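Reviving an old wooden brush (or paddle, or whatever it is)

1 September 2022
Posted by Felleo

Hello all. I spent most of August clearing my late aunt's kitchen, and at the bottom of a drawer I found a wooden thing I've grown rather fond of. It's broad and rounded at one end and goes in to a slim neck. My aunt always called it "the brush", though I never once saw her brush anything with it! The wood is a lovely warm reddish brown with very fine grain, all little flecks and streaks, and the finish is a bit matte.

What bothers me is a thin dark line down the middle of the wide part, heading for the neck. I can't decide whether it's an old glue joint or a split. I'd like to oil it and hang it up by the cooker, but I don't want to make things worse.

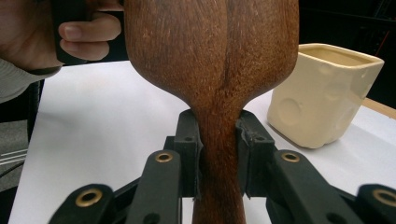 I've got a bottle of food-safe oil in the cupboard and some 2000 grit paper left over from another job, so I could start this weekend if somebody gives me the nod. Or should I leave well alone?

Flikby wrote:
What a nice thing to have kept. I'd say glue joint, as the line looks so straight to me. Wipe it over with a barely damp cloth, let it dry overnight, then one thin coat of oil. Don't bother with the 2000, you'll only be polishing. If it feels rough anywhere, 200 or thereabouts will do, very gently.

Arriaga wrote:
I'm going to disagree with Flikby, sorry! Please don't go near it with 200, you'll scratch all that grain to bits. And I'm not convinced about the joint either. My mum had a butter paddle with a line just like that, and it opened up one winter on the shelf over the boiler. Run a fingernail across it first. If the nail catches, get some glue in before any oil, or the glue won't take.

Flikby wrote:
Fair point about the glue, I should have said. I stand by the sandpaper though, I've used it on spoons for years.

Jolport wrote:
Spoons get bashed about, this is an heirloom :) I'm with Arriaga. And maybe not right by the cooker, Felleo, all that steam going up and down won't help it.

Felleo wrote:
Thank you all, so kind. I'll try the fingernail tonight with a cup of tea and find it another hook, perhaps by the back door where the aprons go.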